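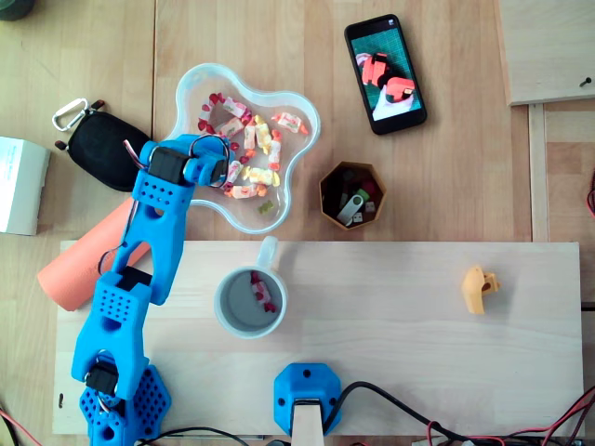 September, kurz nach elf abends
von Reet Krūmiņa

Also, ich wollte heute nur schnell den Tisch aufräumen und habe stattdessen wieder Bonbons sortiert (im Kopf, nicht mit den Händen!). Elínborg hat mir nämlich eine ganze Tüte Salteo mitgebracht, und jetzt liegt alles in der Blütenschale, rosa, gelb, orange, weiß, herrlich bunt. Das Gummibärchen hebe ich mir für morgen auf. In der weißen Tasse liegt auch eins, das zählt als Frühstück. Bestimmt 20 habe ich schon gegessen, mir ist ein bisschen schlecht.
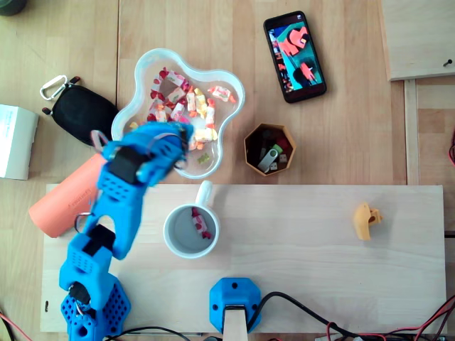 Noch zu tun

Der sechseckige Becher muss endlich ausgeräumt werden, USB-Stick und Würfel gehören ja nun wirklich nicht zusammen. Und das gelbe Teil vom Brett kommt in die Schublade. Elínborg anrufen, Tee kaufen, Zähne putzen!!

3 Kommentare · 5-mal geteilt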